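May 27, 2019

Arm log, toy kitchen

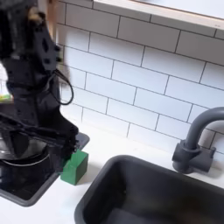

Gripper down at the green block, between the stove and the sink.

Started after lunch and worked until the light went. The plan was to get the pick from the counter repeatable before touching anything else. I had been skipping between the pick, the drop in the sink and the stove, and none of them were getting better.

First job was the shoulder. It had been sagging again when the arm reached out past the stove. I took the cover off and found the two set screws on the horn had backed out a little. Cleaned them, put thread locker on and left them alone for an hour. While that was setting I rewrote the part of the script that sends the arm home. It used to move every joint at once, and twice last week it swung low on the way back and knocked the faucet. Now it lifts first, waits, then turns. Slower, but I can look away from it.

The cable is still too long. I left slack in it on purpose when I wired the arm so the elbow could fold all the way, and it loops out to the side. It hasn't caught on anything yet. I'd like to clip it down, but the clips I ordered from Boltard are the wrong width and I don't want to use tape on a part that bends. Will measure properly and reorder.

Then the block. I marked one spot on the counter with a pencil dot and ran the pick from there, putting the block back by hand each time. Did 100 runs in sets, with a break to let the motors cool. Missed 7. Most of the misses were the same: one finger came down on top of the block and pushed it toward the tiles. I think the wrist is off by a couple of degrees, and the fingers close a bit crooked when the arm is low. I put a small offset in the script and the last set was clean. I would rather fix it at the joint, so that offset is written on the whiteboard to come out again.

The rubber pads on the fingers are the Zarkov ones. They grip better than the foam I had before, and they don't leave crumbs. One corner is lifting already. Glue tomorrow.

Tried speed last. At 60 percent the whole base rocks when the arm stops above the counter. It is only clamped to the bench at the back. It needs a second clamp at the front or a heavier plate underneath. There is a piece of steel in the scrap bin at the shop that might do, if it's still there. For now I have put the limit back down.

I didn't get to the sink. The arm can reach over it, I checked that by hand with the power off, but the drop point is close to the rim and I don't have a good height for it. If the fingers open too high the block bounces out. Need to work out where the bottom is from the arm's side and save it as its own position. The faucet takes up room on that side too, so the path has to come in from the front.

Also still open:

Power supply fan is noisy. The Vado one was quiet but too weak when all the joints moved together. Keep what I have.

Read the Savchuk notes again on backlash before taking the wrist apart. I remember there being a shim fix but not which side it goes on.

Back up the position file. I overwrote it once already this month and lost an evening.

I told the others at the shop it would do counter to sink and back by August. That still looks all right if the wrist is a simple fix. If it needs a new gear I'll be waiting on parts for a while and can work on the base in the meantime.

Powered down, arm parked, block in the drawer. Wrist first tomorrow.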